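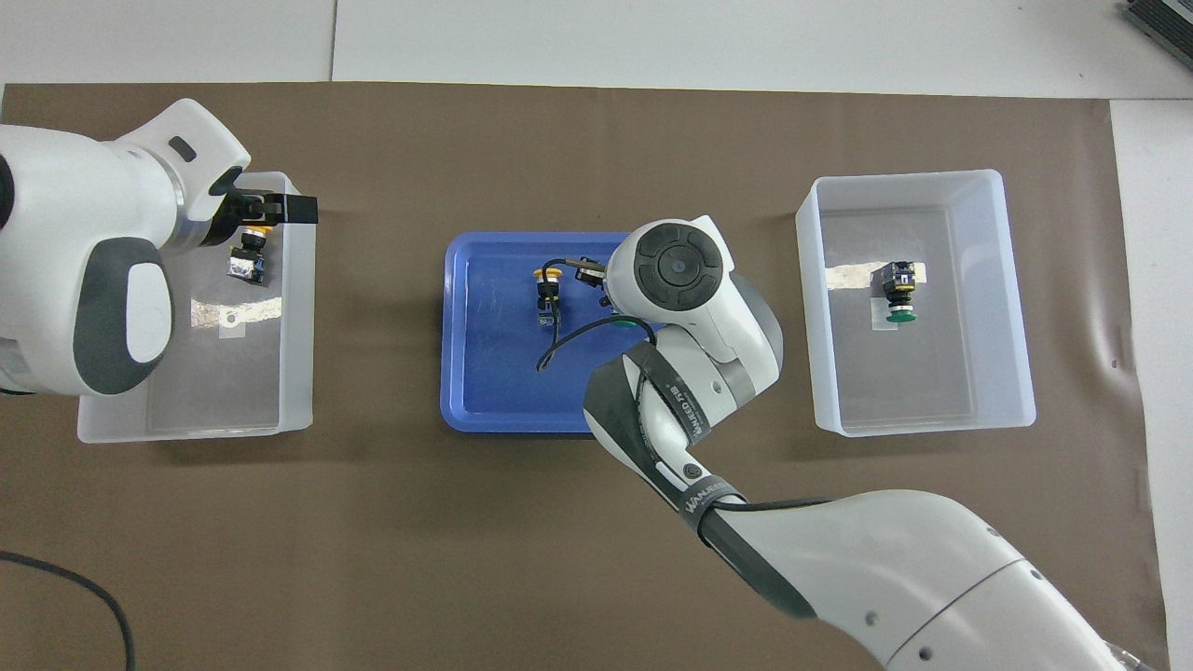

Elska: Cartas da Narner
RPG por turnos para PC

Estúdio: Hurkska
Edição portuguesa: Boersma
Jogadores: 1 ou 2 (cooperativo local)
Suporte: descarga digital
Referência: 2323

Sobre o jogo

Elska é mensageira na Narner, uma ilha onde o correio ainda se entrega a pé. Uma carta sem remetente leva-a às minas do norte, fechadas desde o tempo da avó. A história divide-se em 28 capítulos, que podem ser repetidos a partir do menu principal depois de concluídos.

Os combates são por turnos, com uma grelha pequena e sem encontros aleatórios. Os inimigos estão sempre visíveis no mapa e a maioria pode ser contornada. As armas não se gastam. Os selos recolhidos nas entregas servem para aprender técnicas novas e podem ser trocados em qualquer posto de correio.

No modo para 2 jogadores, o segundo controla o irmão de Elska a partir do terceiro capítulo. É necessário um comando adicional.

Dados técnicos

Espaço em disco: 613 MB
Textos: português, inglês, neerlandês
Vozes: não tem
Gravação: manual, nos postos de correio, e automática no início de cada capítulo
Comandos: teclado ou comando

As gravações da versão de demonstração são compatíveis com o jogo completo. A banda sonora vende-se em separado a partir de dezembro.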